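Collgate Residence Services
Summer linen and bedding exchange: what residents need to know. (1/6)

2/6 The exchange opens Sunday, June 7, 2026, in the Willow Building lobby. Residents of Willow and Fustine may bring up to 2 pillows per person. Staff will issue a receipt for each item.

3/6 Pillows must be clean and free of tears. Any color or size is accepted. Please remove pillowcases before drop-off and keep them with your own laundry. 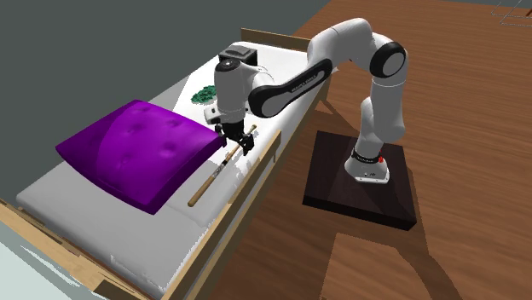
4/6 Mattress covers are handled separately. We have 400 new covers in stock for twin beds. Requests go through the residence portal, under Room Supplies. Full-size covers are on order from Valdovinos and will be offered in November.

5/6 Last year residents turned in 1,581 items. Pieces in good condition were washed and returned to use. Worn items went to textile recycling.

6/6 There is no charge for the exchange. Lost receipts can be replaced at the Fustine front desk with a resident ID. Questions may be sent by reply to this thread.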